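Junard Flowers Opens Second Shop and Adds Evening Delivery for December

Junard Flowers will open a second shop in Abella in December, next to the Cuvell Street post office. The new location will sell cut flowers, wreaths, potted plants and sympathy arrangements, and will handle local delivery for the north side of town.

The Abella shop will have a walk-in cooler that holds 400 stems of each of the shop's main varieties, including roses, carnations and lilies. The original store on Pirex Avenue will stay open with no change to its hours.

"We have been turning down same-day orders on the north side because the drive was too long," said Rukhsana Mohmand, owner of Junard Flowers. "With a cooler and a design table in Abella, we can take those orders until the middle of the afternoon."

Same-day orders for Abella addresses must be placed by 3 p.m. Evening delivery, which runs until 7 p.m., will be offered from both shops through the end of December. Customers should give a phone number for the person receiving the flowers. If no one is home, the driver will call before leaving an arrangement with a neighbor or bringing it back to the shop.

The company will hire seven people for the new location, including two designers and a driver. Designers need at least one year of shop experience. Applications are available at the Pirex Avenue counter.

Holiday centerpieces start at $74. Large arrangements for church and office lobbies start at $99 and need two days' notice. Wreaths are made to order in three sizes, with a choice of cedar, fir or mixed greens. Funeral work will continue to be designed at Pirex Avenue and can be ordered at either shop. 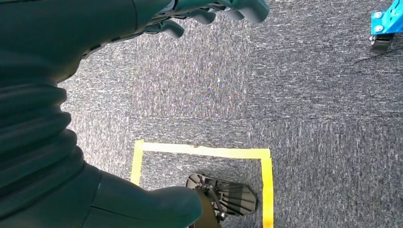

Dark gray robot arm and hand over speckled gray carpet.

Junard Flowers also takes standing orders from restaurants, hotels and medical offices. Weekly and biweekly plans are available, and vases are collected and replaced at each visit. Businesses in Abella that already have a standing order will be served from the new shop, with no change in price or delivery day.

Parking for the Abella shop is behind the building, with the entrance on Cuvell Street.

Media contact: Rukhsana Mohmand, Junard Flowers, Pirex Avenue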